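My June Trip to the Clodora Open Day

I'd been meaning to get up to Trirkdale for years, and every June I'd forget until the open day at Clodora was already over. This time I put it on the fridge. If you don't know the place, Clodora is a reuse and recycling works in an old woolen mill by the river, and once a year they open the doors and let anybody wander through. Free entry, tea in the canteen, and parking in a field that turned my shoes brown before I'd even got in.

I took the early bus from Purkholm so I could be there when the doors opened. The ride is lovely, all hedges and cows, and then you come around a bend and there's this enormous brick building with 1924 set in pale stone over the entrance. I'd expected something grim. It has window boxes! Somebody had planted geraniums in old washing machine drums along the front wall and they looked terrific.

You pick up a sticker at the front desk and then join a group or go on your own. I joined a group for the first half, mostly because I wanted to hear about the mill. The ground floor was the dye house, and you can still see the drains running across the floor, worn smooth on one side. Upstairs there were looms until the wool business went bad, and after that it was furniture storage for a long stretch, and then it stood empty with pigeons in it. Our guide had a photo album of the pigeon years. It was not pretty.

The textile floor came first and I could have stayed there all morning. Coats, curtains, bedspreads, one whole rail of marching band jackets in a green I can't describe — somewhere between pea soup and a pool table. They sort by hand onto long tables, and anything with good buttons goes to a button station before it goes anywhere else. I bought a jam jar of buttons for the price of a coffee. I have no plans for them. I don't sew.

Next door is glass and crockery, where I learned that mismatched saucers are nearly impossible to get rid of. There was a wall of them. The group got very quiet and respectful in front of the saucer wall, and then a little kid asked if we could throw one, and the guide said they get asked that every single tour.

After that you go up an iron staircase (hold the rail, it's steep) to electricals. I'm no computer person, I can just about change a printer cartridge, but this was the part my brother would have loved. Toasters and lamps are on one side and office computers are on the other, and the week's board by the door said 3374 items through the building so far this year, with 1689 of those put back into use. That's better than half, which I thought was pretty good going.
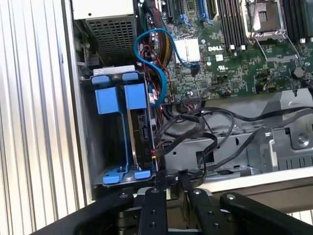
Inside a Dell tower up in electricals, with the power supply and those bright blue drive parts.

I had no idea there was so much color inside those things. I've had a beige box or a black box under my desk for most of my working life and never once looked in. One of the ladies in our group used to work in payroll and said she'd kicked hers every morning for years, and she seemed a bit sorry about it now.

We stopped for lunch at this point. The canteen does one soup and one sandwich and that's your lot, but the soup was leek and potato and they'd been generous with the pepper. Shahbazi, the bakery from the market square in Trirkdale, had a table of flatbreads and little date cookies set up by the window. Please go early if you want the cookies. I went back for a second bag and got the last three in the tray, which I ate on the riverbank with my shoes off. There's a heron that stands on the weir and doesn't care about anybody.

I did the second half on my own, so I could poke around. I looped back through electricals on the way to the furniture hall, and it was much calmer with the tour groups gone.
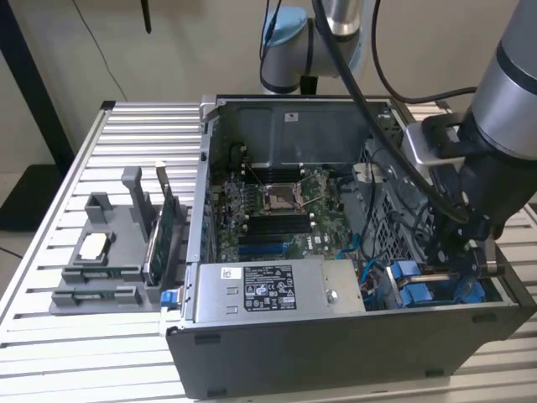

Side panel off and everything on show. The CPU socket is empty, and the little white DELL logo is right there on the green board.

Then the furniture hall, which is the old weaving shed, with the saw-tooth roof and all that north light coming down. Oh, I wanted everything. There was a pew. There was a hat stand shaped like a tree, and a set of school map drawers that I measured with my arms and then measured again, hoping they'd get smaller. They do deliver to Purkholm but I know my own hallway.

I finished in the shop and came away with a brass letter scale and a cookbook from the seventies with a terrifying chapter on aspic. Between those and the buttons I had quite a load for the bus.

A few notes if you're thinking of going next year. Wear boots if it has rained at all. The ramp to the upper floor is around the back by the bike racks and badly signposted, so ask at the desk when you get your sticker. Bring cash for the bakery table, although the shop takes cards. The last bus back to Purkholm leaves at ten past five from the bridge, on the mill side, and I had to run for it with a letter scale under my arm.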